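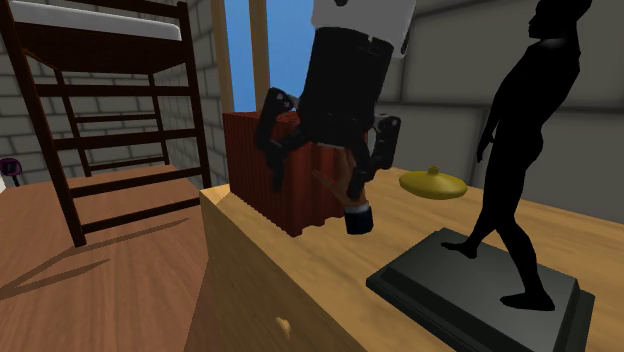

Records Indexer, Land and Survey Collection (part-time, fixed term)

Nasby County Archive
Reports to: Krum Hodžić, Head of Cataloging
Hours: 26 per week
Term: 12 months, with one possible extension
Closing date: March 30, 2026

The post

The Archive holds the working papers of the former Dimitrov survey office, transferred when the office closed. The collection consists of 840 bound field books, 47 map drawers and a run of loose correspondence. The field books have a handwritten shelf list, which is incomplete. The correspondence has no list at all. The indexer will produce item-level entries for the field books and folder-level entries for the correspondence, and will check the existing map register against the contents of the drawers.

Duties

Read field books and record township, section, surveyor, date range and named landowners in the catalog database.
Assign place names from the county authority file. Names not in the file are recorded as written and passed to the Head of Cataloging.
Compare each map drawer with the register and note missing, misfiled or unregistered sheets.
Rehouse correspondence in acid-free folders and label in pencil.
Report mold, insect damage or failing bindings to the conservation desk before handling the item further.
Cover the reading room desk for one half-day shift each week. This includes retrieving items, logging returns and answering routine requests about property lines and old road names.

Most of the field books are in pencil, and many use the abbreviations of the Dimitrov office. A key exists for the later volumes. Part of the work in the first two months is extending that key to the earlier ones. The expected rate after training is 300 entries per month; volumes with heavy marginal notes are counted separately.

Required

A high school diploma and two years of work in a library, archive, title office, records center or similar setting.
Accurate keyboarding and experience with a structured database. The Archive uses Flurard; training is given.
Ability to read American cursive of the nineteenth and early twentieth centuries. Shortlisted applicants will be asked to transcribe one page on site.
Ability to lift boxes of up to 30 pounds and to use a step stool.

Preferred

Knowledge of the rectangular survey system, including section and quarter-section notation.
Coursework in archives, history, geography or surveying.
Some experience with oversize materials.

A driver's license is not required. The main building is on the Cluvau bus line. Map storage is in the annex across the parking lot — the two buildings are not connected, and items are moved by covered cart.

Conditions

The post is paid on grade 4 of the county clerical scale. Vacation and sick leave accrue in proportion to hours worked. The weekly schedule is agreed with the Head of Cataloging and must fall between 8 a.m. and 6 p.m. Remote work is not available, as original items do not leave the site. The Archive closes for the last full week of December, and this week is charged to vacation.

How to apply

Send a resume, a cover letter of no more than one page and the names of two references to the county personnel office, marked "Records Indexer." The letter should state which kinds of handwritten records you have worked with and in what capacity. Applications may be mailed or left at the front desk. Mailed applications must arrive by the closing date; a postmark is not sufficient.

References are contacted only for applicants who complete the transcription page. Applicants who need an accommodation for the transcription page — larger print, extra time, a different desk height — should say so in the letter.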